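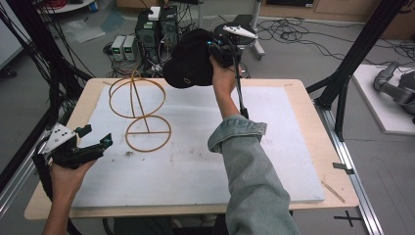 Week 6: Props and Business in the Studio Sitcom

Business is the word used on set for anything an actor does with their hands while a scene is going on. Pouring coffee is business. So is folding a towel or looking for keys. In a multi-camera comedy most of it is worked out in rehearsal and seldom appears in the script, so reading the script alone gives a poor idea of how a scene plays. A hand holding a black baseball cap up over a table already gives a director three choices: the cap goes on the head, it goes down on the table, or it stays in the air while the other actor talks. The third is often the funniest and the hardest to hold. An odd object on the same table, such as a wire figure made of two rings and a few rods, pulls the eye away from the cap, and the director has to decide early whether that is wanted.

Terms for this week

Hand prop: an object an actor carries or handles.
Set dressing: an object that is there to be seen and is not handled.
Plant: the first, unremarkable appearance of a prop that will matter later.
Payoff: the moment the plant was for.
Hold: a pause in dialogue to let a laugh finish. An actor in a hold must have something to do, or must be very good at doing nothing.
Pickup: a line or short section shot again after the main take.

Set dressing can turn into a hand prop in the middle of rehearsal week. The prop department needs to know the same day, as a second and third copy may have to be found before taping.

Case: Mistidby, season two, "The Landlord's Hat"

You should have watched the episode before class. Vy Doãn plays Cao, who runs the repair shop, and Emmanuel Rweyemamu plays Jerkar, the landlord. The episode has one main set and one small one, and nearly all of the plot takes place across the shop counter.

The hat is planted in the cold open. Jerkar takes it off as he comes in and nobody mentions it. It comes back at the end of act one, when Cao moves it off the counter to make room for a toaster, and again in act two, when he is seen wearing it on the phone. The payoff, when Jerkar walks in on the call, has no dialogue for 11 seconds. The shooting script for the episode runs to 2,382 words in act one and 1,703 in act two, including stage directions. Act two plays longer. Find out where the time goes before you read the notes below.

Tươi Đào, who directed the episode, has spoken in class about the first table read. The hat scene got very little response there. The writers wanted to give Jerkar a line. She asked for one run-through on the floor first, with the real hat, and the line was never written.

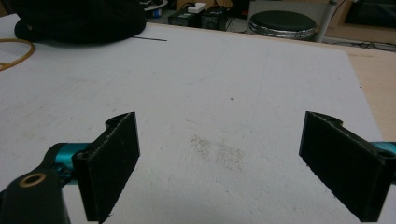 Distance between performers matters as much as the prop. In the payoff scene the two actors stand at opposite ends of the counter, and the counter has been cleared for the first time in the episode. Up to then it has been full of parts and paper. Two dark shapes leaning in from either side, with a wide white board and little else between them, read at once as a pair facing off, and black on white makes the gap look even wider. Tươi Đào got the same effect by putting both actors in dark jackets and painting the counter top a paler color than it had been in season one. When Cao finally puts the hat down in the middle of that space, there is nothing else to look at.

Compare this with the scene in episode four where the same two actors argue in the stockroom. They are close together, the shelves are full, and the jokes are all in the words. Neither way is better. The stockroom scene needed speed – the counter scene needed room.

Audience and camera

The Mistidby pilot was taped before 1,202 people in a converted theater. This was too many. Laughs started at the front and reached the back late, and the actors were holding twice for the same joke. From the second episode on the show used a much smaller house. The rear seats also could not see small props, which is a problem when half the audience is laughing at something the other half has missed. Monitors help, but people tend to look at the actors and only check the screen once others laugh.

A close-up of a prop tells the home viewer it is important. If you cut to the hat in the cold open, the plant is spoiled. Diệp Khương's edit keeps it in a wide shot until act two.

Reading

Quyên Đặng, "Busy Hands," in the course pack. Skip the section on the Jakik variety hour unless you are writing on sketch.

Assignment

Choose one scene of under three minutes from any studio sitcom. List each piece of business in order, who does it, and the line it falls on. Then write up to 3,000 words on one prop in the scene: where it is planted, who handles it, and what the scene would lose without it. Clips should be submitted with the paper. Proposals are due in section next week.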